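The Night Ferry to Jevberg

Missed the six o'clock. Of course. Nesma Younis stood on the slip with one bag and a paper cup and watched the lights go out past the breakwater, small, then smaller, then just water.

Next one at eleven, said the man in the booth. Didn't look up. He had a radio going, some ball game, low.

Eleven. Five hours. She could call the house but then what. Her aunt would cry or her aunt would not cry, and both were bad.

So she walked. Up the hill through Tredau, past the bakery with the shutter down, past the school. It was April and still cold enough to hurt her teeth. Everything shorter than she remembered. The church, the wall, the hill itself. She'd run this hill once with a letter in her coat for the doctor and it had taken forever, and now it took the length of one cigarette she didn't even want.

The letter this time was also in her coat. Funny. Not funny.

It said the house at Jevberg was hers. 20 Lunus Street, top floor and the attic, contents included. It said her grandfather had been clear on the point. It did not say why, after eleven years of no phone calls, no cards, nothing, and there was a line near the bottom about a debt of 300 that she'd read over and over on the train. Three hundred owed to her. By him.

She couldn't think what for.

Bench at the top. She sat. Wind coming straight of the sea. A dog came and smelled her shoe and left.

Then she had it, or had some of it. The summer of the boat. She was nine, she'd sold eggs and bait and one time her own bicycle, and he'd borrowed the money out of the tin to fix the engine - the Lumenta, ugly green thing, leaked like a basket. Back by Christmas, he'd said. Shook her hand on it like she was a bank. Then Christmas, then the fight with her mother, then the car, the ferry, the back window.

She'd forgotten the tin. How do you forget a tin. 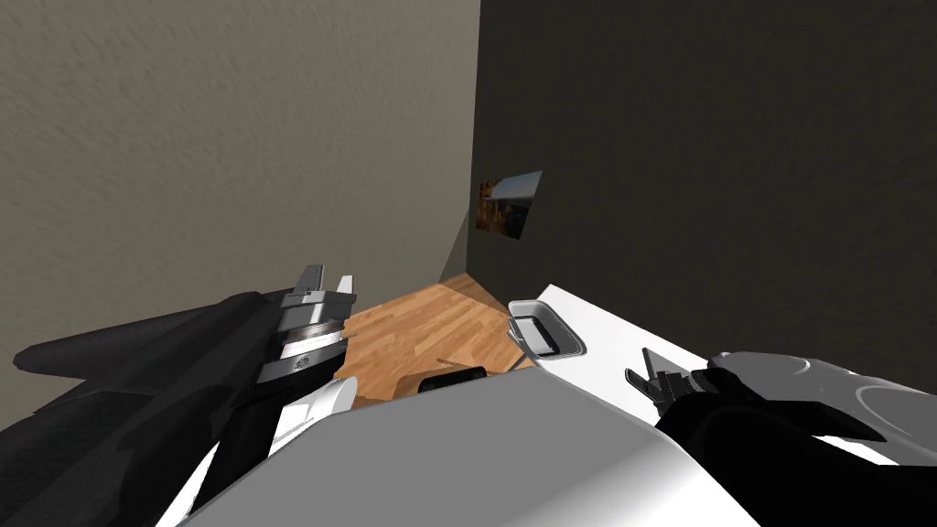
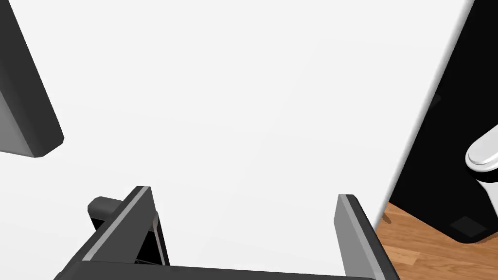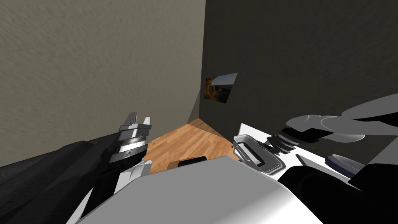 So why did he never write to her?

He was ashamed about the money at first, and after that he was ashamed about the silence, and the second one got bigger every year until he couldn't see over it.

That was how her aunt put it anyway, later, on the phone. Nesma had called after all, from the bench, with her fingers going numb. Her aunt didn't cry. She talked fast, like she'd been saving it up. He sold the boat, did you know that. He sold it the year after you left and he got 349 for it and a crate of plums. He put your part in an envelope. He walked down to the post office with it, he walked back with it. Every spring, the same. Put it back in the drawer.

Which drawer, Nesma said.

Kitchen. Under the forks.

And the forty-nine?

Her aunt laughed at that, a real laugh, kind of a bark. He drank it, what do you think.

Then neither of them talked for a bit. Nesma could hear a kettle at the other end, and a door, and somebody asking who is it, and her aunt saying it's her, it's her, get the bed made up.

I'm on the eleven, Nesma said.

There's no bus at that hour.

I know. I'll walk it.

You will not. We'll come down with the car.

It was full dark when she started back down. She bought a roll with cheese from a place that was nearly closed, ate half of it standing, put the rest in the pocket with the letter, then thought about the grease and moved it to the other pocket. The man in the booth had a new ball game on, or the same one, still going.

One way or return, he said.

She had the money out already. Coins mostly. She looked at the board behind him, all the times in white paint, some of them painted over so often they stood out from the wood like scabs. Return was cheaper if you came back inside a week. It had always been like that. Her mother used to say it was a trick to get you to leave.

One way, she said.

He pushed the ticket under the glass. Looked up this time. Looked at her quiet hard.

You're not Younis's girl, he said. With the eggs.

Granddaughter, she said.

Huh. He turned the radio down. You sold me three bad ones once.

She put three coins back on the counter and went down to wait by the water. Far out there was a light, just one, low, and she couldn't tell yet if it was coming in.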